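From: Catinca Zamfir
To: Drornia text list
Date: Apr 21, 2019
Subject: Re: [drornia-text] numbering of the variant episodes, and the ferryman problem

Grigoris Kontogiannis wrote:

> I have now gone through the Bosten manuscript twice and I still
> cannot see why the printed edition treats the ferryman episode as
> a late addition. The hand is the same, the ink looks the same to me,
> and the meter does not change at the join. The only argument in the
> introduction is that the episode "interrupts" the descent. So does
> half of the poem. If interruption is the test, we would have to
> throw out the weaving contest and both catalogs of rivers.
>
> I would also like to know how we are citing lines. My count for the
> whole cycle is 3822. The printed edition gives fewer, and the
> Stevero transcript gives more.

Two separate questions, so I will take them in order.

On the ferryman: the introduction is weak, I agree, but the case does not rest on it. The argument was made more fully in the notes to line 507, where few people look. There the editor points out that the dead sister is called by her second name, the one she receives only after crossing. In the Bosten text the ferryman uses that name while she is still on the near bank. In every other branch that has the scene, he asks her name and she refuses to give it. Whoever wrote the Bosten version either knew a form of the story in which the name came first, or worked from a text in which the two scenes stood in the other order.

I lean toward the second. If you move the ferryman to a place after the gate of reeds, the name is correct, the "wet hem" at the start of the next section has a cause, and the gatekeeper's question about who brought her across makes sense. As it stands the gatekeeper asks about a boat that the audience has only just left, and she answers as if it were long ago. A displaced episode is a different thing from a late one. The same hand and the same meter are what we would expect from displacement, so your observations fit.

What I cannot explain is the shape of the scene in Ruangrit's prose retelling. The retelling is younger than the manuscript but it clearly draws on something older, and it has two ferrymen, one for each bank, who never meet. The first asks the name and the second gives it. If that is the older form, both of our positions are wrong, and the verse tradition has collapsed two figures into one and been left with a contradiction. I would want to see a second witness before arguing for it in print. Paired figures are easy for a reteller to invent, and this one likes pairs elsewhere (two smiths, two owls at the well).

On line numbers: we cite by the Bosten folio and line, with the printed number in brackets where there is one. The totals differ for dull reasons. The printed edition does not number the refrain after its first appearance. The Stevero transcript numbers it each time and also counts the section headings as lines, which it should not. Your 3822 is what I get if I number every refrain and leave out the headings, and I propose that we adopt it. The concordance file on the list page has been rebuilt on that basis, with one row per line and a column for each of the three numberings.
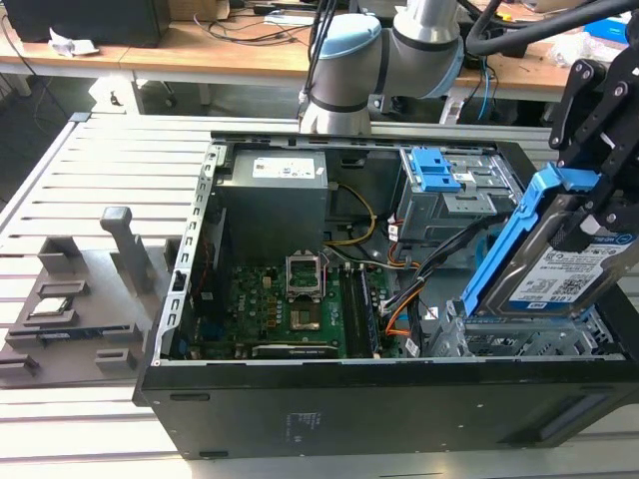
Grigoris Kontogiannis replied off-list to an earlier draft of this, and with his permission I add his point: the refrain is not the same line every time. In the third section it has "the door" where the others have "the doors", and in the last section the verb is in the past. He thinks that a numbering which drops the repeats has hidden this from readers of the printed edition, and that the change to the past tense is the nearest thing the poem has to an ending. I had noticed the singular and taken it for a slip. I had not noticed the verb.

I checked it against the photographs. He is right about the verb. The singular is less certain, as the end of the word falls in the fold and the mark that would make it plural could be lost there. I have entered it in the concordance with a query.

If the tense is meant, it bears on the ferryman as well. The refrain is spoken by the river in the present all through the descent, and it turns to the past only when the sister can no longer be called back. That gives us a fixed point for the order of the scenes. Any episode whose refrain is in the present has to come before it, and the ferryman's refrain is in the present. So he can be moved after the gate of reeds, but no further. This rules out the arrangement in the Stevero transcript, where he is put next to last.

Corrections to the concordance should quote the folio line. Please do not send corrections by printed number alone, as 574 in that edition stands for two different lines and I have already fixed the wrong one once. I will close the file to changes in June and send the final version to the list.

Catinca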